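Vorthorpe Community Recipe Collection

Version 8, last updated January 18, 2024

Hello, and thanks for stopping by! The collection holds 1096 home recipes, typed up from the handwritten cards, church cookbooks and fridge-door scraps that families in Vorthorpe and Wirkville were kind enough to lend us. It started as a way of saving one box of cards from a damp basement, and it has grown a good deal since then (as these things do once word gets out that you'll take anyone's butter tart recipe and treat it nicely).

What's in the folder

recipes.csv has one row per recipe, with the title, the ingredients, the method, the town and the decade if we know it. notes.csv holds the scribbles from the margins – "too sweet", "double for Christmas", that sort of thing – matched up by recipe number. Please do have a look at the notes, they're my favourite part by a long way. There is also a short list of 71 odd measures, with our best guess in millilitres beside each one. A "teacup" and a "breakfast cup" are different sizes, and we argued over both.

Oven temperatures

Many of the older cards only say "a slow oven" or "quite hot", and we've left those words just as they were written. Where we've added a temperature it sits in its own column, in Celsius, so you can ignore it if your own range has other ideas.

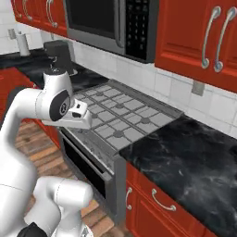 Figure 1. Kitchen render, with a gray stainless-steel range.

Spelling has been left alone too, apart from the titles, which we tidied so that you can search them. If you type "doughnut" you'll find the donuts as well. Colour names for icing are exactly as the cards have them, and a few are rather imaginative.

Known gaps

Anything after 2000 is thin on the ground, and the Montecinos cards are still waiting to be typed. Preserving recipes are copied as written and haven't been checked against modern canning advice, so please look that up before you fill any jars.

Using it

You're welcome to cook from it, print it or build something with it. A mention of the Plallumia project would be lovely. Corrections go in corrections.txt, one per line, with the recipe number first.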